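August 2018

Moving the desk, finally

Quick one tonight, I have 12 tabs open and dinner isn't started.

So the front room. When I took it over in February the plan was paint it white, put in a desk, done by the weekend. Ha. The paint got done. The desk sat in its box till last month becuase I kept changing my mind about where it should go. Window side? Too much glare. Middle? Felt like a bank.

Boris Matić came over and said just put it by the wall and stop talking about it. So I did. Took us two hours, mostly spent looking for the little wrench that came with it (in my pocket, whole time).

The table is a Sandska, light wood top, white legs. Wobbles a bit on the planks. Folded cardboard under one foot for now. I wanted the bigger one from Szekeres but no way it was getting up the stairs.

Still to do: a rug, maybe. Something for the big wall, it's so bare. Hooks. Bukola Danladi says plants but she has seen what I do to plants. 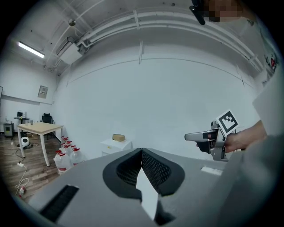 2 min read

Kept the black office chair, it's ugly but my back likes it. Little round side table stays too, next to the gray cabinet. The cabinet I'd like to paint but not this year.

Also not touching the pipes along the ceiling. Got a quote for boxing them in and it was $1,972, so no thanks, I like pipes now. Same with the long light. Bright as anything but it works and I can see what Im doing.

Coffee lives on the table. Coaster soon, I promise, Bukola.

Ok, rice is boiling over. More when the rug shows up.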